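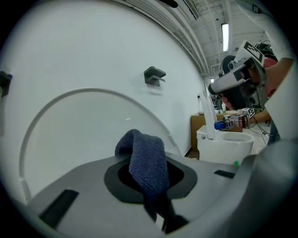
Spent the week comparing two handheld grippers on the bathroom tasks. Thread on how they did, mostly for people deciding between them. 8/24/22

The two are the Millow and the Grollix. Both are trigger-operated, both carry a wide camera on the body, both use soft fingers you can swap out. We want to collect with one of them and then run on the Prata arm, so whatever we pick has to match the arm end too.

Task set is toilets. Pick up a cloth from the seat, wipe the seat, wipe the rim, put the lid down. Two people can work side by side on separate toilets if you keep your elbows in.

I picked toilets because every surface is curved and almost everything is white or gray. If a camera or a tracking setup has a weak spot, it shows up fast in a room like that.

Also the cloth. A knitted cloth is a much better test than a block. It folds, it hangs over edges, it slides down into any opening you give it.

Ran 47 wipes with each gripper, same cloths, same person on the trigger. Then swapped people and ran them again. The order was mixed so one gripper didn't get all the tired runs at the end of the day.

Fingers first. The Grollix fingers are longer and softer. They wrap around the cloth and hold a lot of it. Good for wiping. The downside is they get into the picture more, especially when the gripper is open.

The Millow fingers are short and have a flat pad at the tip. Better for pinching one layer of cloth off a smooth surface. Worse once you have a bunch of cloth and want to press down, since the pad tips and you end up wiping with a corner.

Dropped cloths: 17 for the Millow, eight for the Grollix. Most of the Millow drops came while wiping along the rim, when the cloth caught and pulled sideways.

Grip force at the trigger is about personal taste, I think. The Millow is stiffer. After a long session my hand noticed. The Grollix has a lighter pull but more dead travel before the fingers start to move.

That dead travel matters for the arm. The trigger position gets logged as finger width, and if the first bit of travel does nothing, the arm learns to do nothing for a moment too. You can fix it in calibration. Do it before you collect.

Cameras. Both lenses are very wide, so straight walls come out bent. Fine for learning, less fine if you want to measure anything by eye from the video.

Where they differ is close range. When the gripper is right down over the seat, the Millow picture goes soft. The Grollix stays usable for the cloth and the seat edge. The fingers themselves are out of focus on both. I stopped worrying about that.

Exposure is the other one. White lid, white wall, dark cloth. The Millow auto exposure hunts when the lid fills the view and the cloth turns into a black shape. Locking exposure at the start of each run solved it. The Grollix needed locking too, just less often.

Somebody will ask why we don't use dark fixtures or colored tape on the seat. Because the places we want this to work in have white toilets and no tape.

Tracking. We use square markers on the headset and on the grippers. Marker on the Millow sits high and gets seen most of the time. On the Grollix it sits farther back, and when you reach down toward the bowl your own wrist covers it.

We moved the Grollix marker onto a short riser. Better. It also makes the thing bump into the raised lid if you come in from behind, so we now come in from the front. Small change, but it's in the instructions.

The headset is fine. It gets warm in July. It's less of a problem now that the fans are up.

Weight: the Grollix is heavier and you feel it with the arm stretched out. The Millow balances better in the hand. If I were doing only tabletop work I'd take the Millow and not think about it again.

Controller side. The Prata takes widths from either gripper through the same bridge. Setup for the Millow was one config file. The Grollix took most of an afternoon, mainly because its width runs the opposite way, so open is zero. The first test closed on air and stayed closed.

If you're doing this yourself, check the sign of the width before you put anything fragile near the arm. Takes a minute.

Timing. Camera and width have to line up or the arm closes late. The Millow stamps both on the same clock. The Grollix uses separate clocks and they drift over a long recording. We restart it every session and the drift stays small enough to ignore.

What happens with the arm: so far I've only trained on the Grollix data. The Prata picks up the cloth well when it's lying flat on the seat. When the cloth is half in the opening it reaches for the part that hangs down and misses.

I think that's our data. Most of our runs started with the cloth flat. We've started setting it over the edge of the opening on purpose, and folding it differently each time, so the hanging part shows up more often.

Same idea with the lid. We always had it up. The arm treats an upright lid as normal and does something odd with one that's down. Next batch will have both.

One thing I got wrong early on: I was cleaning up the room between runs. The test site in Fudelham is full of cables, boxes and whatever else got left on the shelf. The arm worked in my tidy corner and got confused there. I leave the mess in now.

Wear. Grollix fingers pick up lint from the knit and get slippery. Wipe them with a damp rag between batches. The Millow pads don't collect as much but the glue on one of them let go, and I had to stick it back on overnight.

Cost of parts is close enough that it didn't affect anything. Spare fingers for the Grollix took longer to show up. Order extras with the first order.

Where I've landed: Grollix for anything with cloth, with the marker on the riser and exposure locked. Millow stays on the bench for pick and place. I'd be happier with the Millow clock and trigger on the Grollix body, but that isn't sold.

Things I haven't tested: paper towels, sponges, gloves over the fingers, or any bathroom with the lights off. The room we use has fluorescent lights overhead and I don't know how much we're leaning on that.

Also haven't tried the Millow with longer fingers. There's a set that is supposed to fit. If anybody has used them with cloth, I'd like to know if the tips twist.

A couple of replies asked for the calibration steps. Close the fingers fully, hold, log the width. Open fully, hold, log again. Then squeeze slowly and note where the fingers first move. That last number is the one people skip.

Next up is the lid-down batch on the Grollix, then the same policy on the Prata with both starting positions. I'll add the results to this thread when the runs are done.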